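Caldale robotics club gets its two-armed robot to the door

I stopped by the Caldale robotics club after school this month planning to stay ten minutes, and I left when the custodian started turning off the hallway lights. So yes, I got a little hooked.

If you haven't kept up with the club, this is the year they went virtual. The kids used to build one small machine every fall and spend the winter fixing it. This season they signed up for the Hirodance challenge, which runs completely in simulation. Every team gets the same two-armed robot and the same make-believe house, and has to write the code that moves it from room to room and picks up things along the way. No soldering, no lost screws, and (the part the parents mentioned to me more than once) no bill for a replacement motor.

The club named its program Eteo. I asked what it stood for and got four different answers at the same time, so I'm going to leave that one alone.

The afternoon I visited was all about doors. Doors are a big deal in this contest! A team can have the smoothest driving in the league, but if the robot can't get through a doorway with both arms still where they belong, the run ends right there. Eteo's first tries this fall mostly ended with an elbow against the frame. The kids keep a log of every practice run, and they were on run 213 when I pulled up a chair.

They work from the robot's own view of the house, and that takes some getting used to. The picture tips way over to one side, the floors and walls run off at a slant, and after a few minutes I noticed I was leaning in my seat to match. The kids don't lean. They read that screen the way I read a road map, calling out "left one's high" or "more room on the right" while somebody types.

I got to see the robot come up on the dark doorway, both arms stretched out toward it and the grippers hanging over the floor close to the threshold. A black door stood open, and past it there was a second room with a cobblestone floor and a yellow-orange wall. I wouldn't put cobblestones in my own house, but I do like the landscape they've got hanging back there. 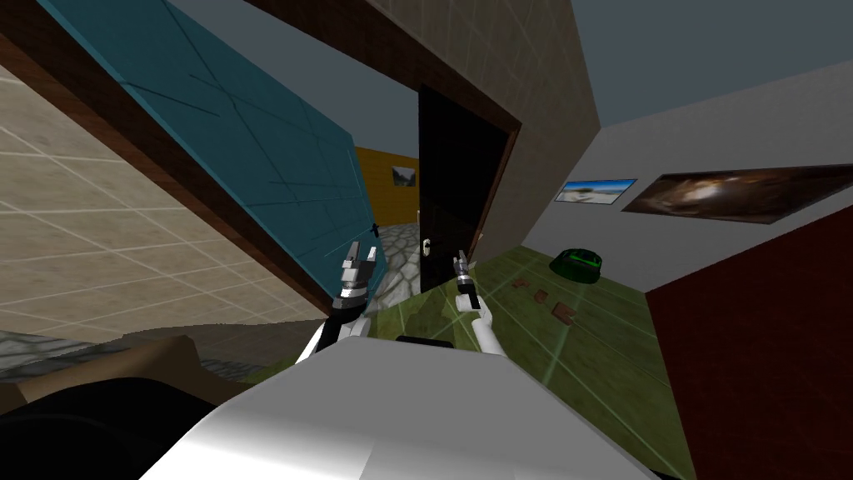 What comes next

The qualifying round is in November, and it's done online, so the team will be competing from the same room where they practice. Each team gets three runs and keeps its best score. There are 36 teams entered in the region, and Caldale is one of the new ones, so the goal I heard most often was "don't finish last." One seventh grader told me the goal was to win the whole thing, and I wrote that down too.

Before then they want to clean up the way the two arms work together. Right now the code for each arm was written by a different group, and you can sort of tell. One group likes quick moves and the other likes careful ones. They've been merging the two halves a little at a time, with a fair amount of arguing over whose version stays (the careful group was ahead when I left).

They'll also get a practice match against the team from Seol, who entered last year and have offered to share their notes on doors. I'm told the snacks will be on Caldale.

The club meets after school in the computer lab and still has room for new members in grades six through eight. You don't need to know how to code. Several of the kids I talked to started in September without having written a line of it, and they were the ones explaining things to me. Sign-up sheets are in the front office, and families are welcome to come watch a practice. Bring a sweater, the lab is freezing.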